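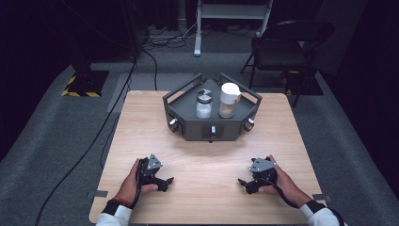
About Clurov

Most band bios say the music defies categories. Ours doesn't. We play old-time and country songs on a fiddle, a banjo, an upright bass and one electric guitar that we argued over for most of a winter. If you've heard that kind of thing before, you'll know what you're getting.

There are four of us. We started out as the house band at the Alitz, a supper club in Stevmont with a low stage and a loud ice machine, playing three sets a night to people who had mostly come for the fish. It was good practice. You learn fast which songs hold a room and which ones only the band likes. We still play a few of the second kind.

How we work

We've been told we need a story. A consultant once offered us one, with a lost grandfather and a fiddle found in a barn. The fiddle came from a music store, on a payment plan, and the grandfather is fine and doesn't care for banjo.

We rehearse at Moriarty, the old feed office on the north side of town. The rent is low and the walls are thick. We know about 40 songs well enough to play without looking at each other, and 8 of those are our own. People ask why there aren't more originals. We've written more, and then we've played them next to the old ones, and that has usually settled it.

Recordings

Our one album is called Moriarty, after the room where we made it. We set up in a half circle and played each song until we had a take we could live with. Some reviewers have called the sound "authentic." We're not sure what that means, and we suspect they aren't either. There's a truck going by on the fourth track, and we left it in because the fiddle solo was good and we didn't get a better one.

The album has sold 2,723 copies, nearly all of them from a folding table after shows. We've had long talks with people who promise to grow that number with playlists and short videos. Maybe they can. So far the folding table is ahead.

Is it really traditional music?

We get this one by email, usually at length. Some of the songs are old. Some are from the 1970s and get passed off as old. We try to say which is which from the stage – when we know, and often we don't. Song histories get repeated until they sound true, and we've repeated a couple of bad ones ourselves.

Booking

We play dances, weddings, small theaters and the occasional fair. We bring our own sound system for rooms under a couple hundred people. We don't play for exposure, having had plenty of it at outdoor shows. Tell us the date, the town, how long you want us to play and what you can pay, and we'll write back with a yes or a no.

Our next show is back at the Alitz on 22nd February, two sets, with the kitchen open until the second one starts. Requests are fine – we may not take them.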